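5 min read

What the second arm really costs

I promised in November that I'd write up the money side of the two-arm bench, and then I kept putting it off, mainly so I wouldn't have to add it all up in one go. Well, I've added it up now, and I'm still grinning, so read on.

The arms themselves were the easy bit. You get a quote, you gulp, you sign. We went through Bitgate for both, and Laurențiu Chiriac in their office was a star about splitting the payment over two budget years. If you're buying for a small workshop like ours at Jumivthorpe, do ask about this. It wasn't on the price list, and I only found out by moaning on the phone.

What I got badly wrong was everything else. My first spreadsheet had one line called "bits and bobs" with £90 against it. Ninety quid! The mounting plates alone came to £123, and that was with Ginette Besson finding us a place that cuts metal to a drawing. She has a good eye for this and talked me out of the fancy pre-drilled ones, which wouldn't have lined up with our table anyway. Then there were the grippers, which I had somehow filed in my head as part of the arm. They aren't! Ours came to £856 for the pair once we'd added the brackets, and I'd plan for a spare set of fingers on top.

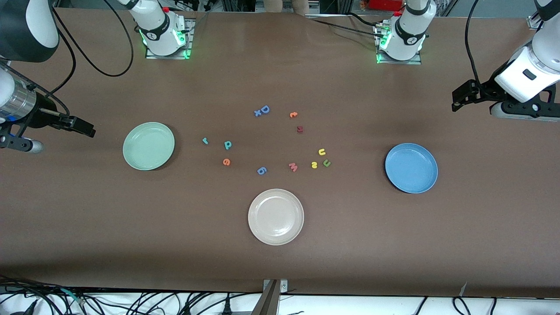

Cables deserve their own line too. Measure the run with the arm stretched right out, add a bit, then add a bit more. I ordered ours to match a drawing with everything neat and folded, and two of them went straight in the drawer. Power, network, the lead to each gripper, it all mounts up, and the long ones cost far more than you'd think.

Now for the cheerful part. The things the arms practise on cost next to nothing. Foam letters and some plain round plates from the shops in Mudunley, and you've got weeks of sorting tasks. Letters are brilliant for this, all curves and holes and thin legs, so a grip that suits one can be hopeless on the next. I'd been looking at a proper set of test blocks at £600 and I'm so glad I held off. That money is now sitting in the pot for a second table top, and I know exactly which one I want.

If I were starting over, I'd draw the bench first, with both arms at full reach, and price everything on the drawing before ringing anyone about robots. I'd also keep some cash back for the first couple of months, when you find out what you should have ordered. We had a very dull fortnight waiting for a handful of bolts.

Ghiță, our scheduling script (yes, it has a name, no, I didn't choose it), is next on the list, and it needs a better computer than the one it's got. I have two quotes in and a third on the way. If you've bought something similar lately, tell me what you paid in the comments, I'm properly nosy about this stuff.

Recent posts
Renting an arm for a month: was it worth it?
Reading a quote line by line
Grippers I nearly bought
A new bench for Jumivthorpe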